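How to Pack a Small Parcel So It Gets There in One Piece

By Kirstin Tosh
Posted in May | 23 comments | Shared 2312 times

I have been mailing little boxes to people for most of my adult life. It started with birthday parcels to my cousins, and then it was school supplies, and then for a few years I sold buttons and trims out of my spare bedroom and was at the post office counter every Tuesday. So I have made just about every packing mistake there is, and I would love to save you a few of them.

Start with the box, and be a little fussy about it. Press on the corners with your thumbs. If they feel mushy, put that one in the recycling and find another. A used box is perfectly fine as long as it's still stiff, but peel off or black out every old label and barcode (I once had a parcel go all the way back to the shop the box came from, and it took two weeks of phone calls to get it home again).

For size, you want two inches of space between your things and the walls on every side. More than that and you'll be stuffing paper in forever, less than that and a good knock goes straight through to whatever is inside.

Before anything goes in, lay it all out on the table. I know it feels like an extra step when you're in a hurry! But it's the only way to see what is heavy, what is breakable and what has been forgotten on the kitchen counter. Heavy things go on the bottom and toward the middle. Soft things can do double duty as padding, so roll up your cloths and socks and scarves and save them for the gaps.

Small loose things get their own bag, always. Clear ones are best, so the person opening the box can tell what they've got without undoing everything. Press the air out before you close them, or they'll take up twice the room and slide around on top of each other.

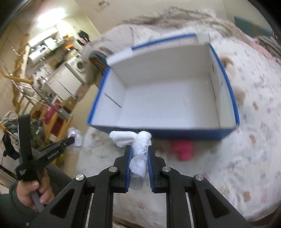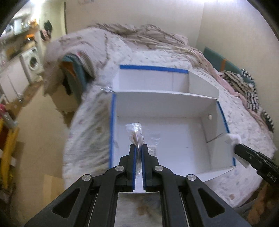

Now for the filling. Crumpled paper is my favorite, and it costs next to nothing if you save it through the year. Crumple it loosely at first and then push it down into place — a tight little ball doesn't cushion much of anything. Fill the corners first, then the sides, then lay a thick layer over the top. Close the flaps with your hands, without tape, and give the box a gentle shake. If you hear something moving, open it up and add more. Keep going until it's quiet.

Slip a piece of paper inside with both addresses on it before you seal up. My friend Aicha Kettani taught me this one years ago, after the label came off a box she had sent to her sister, and I haven't skipped it since. A plain index card will do.

For tape, use proper packing tape, the wide kind. Masking tape lets go and string gets caught in the sorting machines. Run one strip down the center seam and let it come a few inches down each end, then run a strip across each of the two edges, so it looks like a capital H. Turn the box over and do the same on the bottom. People do forget the bottom, and I've been one of them.

Put the label on the biggest flat side, and try not to lay it across a seam. If you write it by hand, use a waterproof marker and print nice and large. I like to put a strip of clear tape over handwriting in case of rain, but leave a printed barcode bare, as the shine can give the scanner trouble.

Last of all, weigh it. A kitchen scale is fine for something small. For a bigger box, stand on the bathroom scale holding it, then stand on it without, and take one number from the other. Write it down in pencil on the box so you have it handy when you buy the postage, and hang on to your receipt until you hear that the parcel has arrived.

If you have a trick of your own for keeping teacups safe, please leave it in the comments. I've got a set of six to send in the fall and I'm already nervous about it.

Related posts
Saving and Storing Wrapping Paper
What to Put in a College Care Package
How to Mail Cookies Without the Crumbs
Labels That Stay Stuck
A Tidy Drawer for Tape, Scissors and String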